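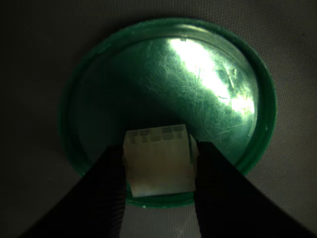
Prornwood promises a repair for every dead appliance. We'll see

7 August 2026

The repair shop Prornwood says it can save most of the kettles, fans and bread makers its customers would otherwise throw out, and that the part it needs is very often a cheap one: the white plastic plug housing that joins one bundle of wires to another.

From September the firm will offer what it calls a connector check for a flat fee of £15 less than its usual inspection. It has not published the usual price. Asked for it twice, a spokeswoman, Inna Dmytriv, said it "depends on the item".

The claim rests on the shop's own records. Of 272 appliances handed in at the counter, Prornwood says 110 had a fault in or near a connector. That is a fair share, but a long way short of "most", the word used on the poster in the window. Nor do the records say how many of the 110 were still working a month later. Dmytriv said the shop did not ring people up to ask.

A multi-pin housing is a simple thing. It is a block of plastic with a row of square holes, and each hole takes a metal terminal crimped to the end of a wire. Terminals can work loose or scorch. Changing the housing is fiddly but cheap, and anyone with patience and the right tool can do it at home, using any old lid or saucer to stop the small bits rolling away.

The trouble lies in finding the right one. Housings that look alike may differ slightly in the spacing of the holes or the shape of the catch, and a near fit is worse than none. Prornwood says it will keep 115 types in stock. Gisela Escobar, who mended washing machines for a living until she retired, thinks that is optimistic.

"I had drawers of them and I still never had the one I wanted," she said. "And if the plug has burnt, something burnt it. Put a new one on and you may be back in the same place by Christmas."

Prornwood says its staff will look for the cause as well, though the leaflet for the new service does not mention this. The leaflet does mention that the fee is kept if no fault is found. There is a guarantee, which covers the connector and nothing it is connected to.

Ilir Ristić, whose desk fan was among the items mended, is happy with it. He paid less than a new fan would have cost, he said, but could not remember by how much.

The council has been asked to put £1,005 towards leaflets and a second workbench. Councillor Sena Eshun said she liked the idea of less waste but wanted to see figures for repairs that had lasted. Prornwood has said it will start collecting them once the service opens.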